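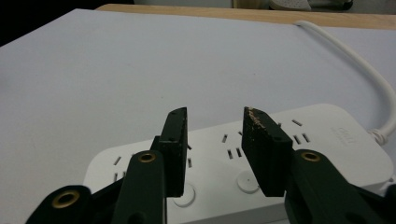

One reply to our August note said we'd been too hard on Fokov, that any booking system beats a spreadsheet, and that people who can't find a desk by 9 a.m. should get up earlier. Fair enough. We have now had it a good while longer, so here is a second look at the desk booking app. I've tried to be less grumpy.

The sales page promises "effortless hybrid working." What you get is a floor map, a calendar, and a lot of email. The map is the best part. You tap a desk, pick morning, afternoon, or all day, and it turns gray for everybody else. On a laptop this works well. On a phone the desks along the window sit so close together that I kept booking my neighbor's, and the undo button disappears after a few seconds. After that you have to cancel, wait for the cancellation email, and book again.

Check-in is where I lose patience. You have 13 minutes from the start of your booking to confirm you're there, or the desk goes back in the pool. I don't object to the idea. But the app logs you out overnight, the login code goes to your work email, and if your work email is on the laptop you're still unpacking, well, good luck. The grace period can be changed, according to the help pages. We found the setting. Changing it did nothing for new bookings until support reset something at their end.

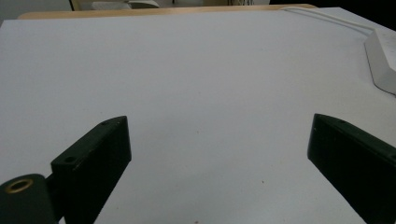

**Hirkport Office Services / Tools We Use**

Price: $600 a year for our size of office, paid up front. There is a monthly plan too, but you have to ask for it, and the person we asked didn't seem keen on selling it. Meeting rooms cost extra. We didn't buy that part and still see ads for it at the top of the map.

The reports I would ignore. Fokov told us average desk use was 69 percent for the month, and it put that in a large green circle. It counts a booking as use once somebody checks in, even if they leave at ten. It also can't see anyone who sits down without booking, and plenty of us do. I would not give up floor space on the strength of that circle.

Things I expected to hate and don't:

- Team zones. You can hold a cluster of desks for one group, and the hold drops off by itself the evening before.
- Repeat bookings. They skip holidays correctly.
- Calendar sync. It broke once and was fixed the same day.

Things that still need work:

- Search. Typing "monitor" finds desks with a monitor and also desks with a note saying the monitor is missing.
- Notifications. The off switch covers reminders only, so confirmations keep coming.
- Exporting your data. It comes out as a PDF.

Would I pay for it again? At the current price, probably not without a shorter contract first. The Mirnedby office uses Kettle, a plainer tool with no map at all, and seems content with it. We've asked for a trial login. If your office is small enough that you can see every desk from the door, keep the spreadsheet.

Updated November 11, 2023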